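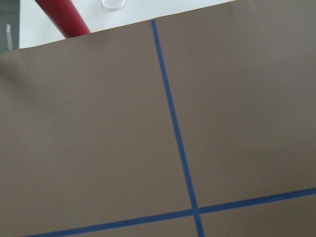 Guides > Dototov table arm > Visits and open days > Section 6

6. Showing the arm to visitors

This section is for the person who prepares and runs a demonstration of the Dototov arm at an open day or for a visiting group. It supposes that the arm is already installed as in section 3 and that you have made at least one full calibration. If you have not, please do this first and come back later.

The demonstration takes place on a brown sheet laid over the white table top. A cross of blue tape on the sheet shows where the arm starts and where objects are put. The same cross is used in Pravetora and in Catari, so a person who has learned the demonstration in one place can give it in the other.

6.1 Preparing the sheet

1. Switch the arm off at the main switch and wait until the green lamp on the base is dark.

2. Clean the table top with a dry cloth. Do not use a wet cloth near the cable opening.

3. Unroll the brown sheet and lay it with the matte face up. Leave a part of the white table free on the far side, for the objects that are waiting.

4. Press the sheet flat with your hands, from the middle to the outside. Look especially at the edges and corners, where it likes to lift after it has been rolled in the cupboard.

5. Put the first strip of blue tape across the sheet, going away from the base of the arm.

6. Put the second strip over the first, so that they make a cross. The two strips do not need to divide the sheet in equal parts. It is the crossing point that matters.

7. Press the tape down well at the crossing, where it is double.

Note: A small speck of dust on the sheet does no harm. A fold is more serious, for the fingers can catch it when they go low. If a fold stays after pressing, turn the sheet round so that the fold is on the side where the arm does not work.

Note: Use only dark blue tape. We tried yellow in the first year, and under the hall lamps the wrist camera lost it many times.

6.2 Teaching the crossing point

1. Switch the arm on and choose VISIT from the menu.

2. Move the wrist by hand until the camera looks down on the sheet at an angle. Both strips must be on the screen, and the place where they cross must be inside the picture. It need not be in the centre.

3. Press MARK. The arm will move slowly above the crossing and stop there.

4. Check with the eye that the closed fingers point to the crossing. A difference of 2 mm is allowed.

5. If the difference is larger, press CLEAR and begin again from step 2. After a third attempt without success, make the calibration of section 3 again.

6. Press SAVE. The position is kept until the arm is switched off.

Caution: Never hold the sheet in place with your hand while the arm is moving. If the sheet slides, press the red stop button first and correct the sheet after.

6.3 Before the doors open

1. Put the barrier in its place. It must stand at least 100 cm from the edge of the table, on all sides where visitors can come.

2. Run the programme once with no visitors in the room, from the beginning to the end.

3. Set the speed to LOW. The arm looks less impressive at this speed, but children can follow it, and their questions are better.

4. Turn the screen to the visitors' side, so that they see what the wrist camera sees.

5. Write the counter number in the log book. The programme stops by itself at 2000 cycles and then asks for service, and it is not pleasant when this happens before a full room.

6.4 Running the demonstration

1. Greet the group and show where the red stop button is. Say that anybody on the staff may press it at any time.

2. Explain the cross before anything moves. Most visitors think it is for decoration. When they know that the arm measures from it, they look at the screen in another way.

3. Press START. The arm goes above the crossing, waits a short time, takes one object from the far side and puts it down on the sheet.

4. Let it work for three or four objects, then press PAUSE and take questions.

5. If a visitor wishes to choose the next object, let him or her point to it from behind the barrier. You place it yourself, with the arm in PAUSE.

6. For the last part, move the sheet a little to one side, in PAUSE, and press FIND. The arm will look for the cross again. Keep the movement small – when one of the strips leaves the picture, the search fails and you must return to 6.2.

One demonstration with questions takes a quarter of an hour. At the August open day in Catari we received 339 visitors, and we found that groups of over twelve persons cannot all see the screen. With larger groups it is better to give it twice.

6.5 If something goes wrong

Message NO CROSS: The camera does not find the two strips. Check that the tape is not lifting and that sunlight does not fall directly on it. Close the blind if necessary.

Message SHEET MOVED: The sheet is not where it was taught. Press it flat and repeat 6.2.

Arm stops above an object and does not go down: The object is too close to the edge of the sheet or lies over it. Move it in PAUSE and press START again.

Transparent objects: The camera sees only their rim, and not always. Do not promise visitors that the arm will take them.

6.6 After the visit

1. Press HOME, wait until the arm is folded, and switch off at the main switch.

2. Take away the tape slowly, pulling it flat along the sheet. Old tape leaves glue, so do not keep it for the next visit.

3. Roll the sheet with the matte face outside. Do not fold it.

4. Write the counter number again in the log book, together with any message that appeared.

Spare sheets and tape are ordered from the Nedeljković store with form B. Please order before the last roll is started, for delivery to Pravetora can take two weeks.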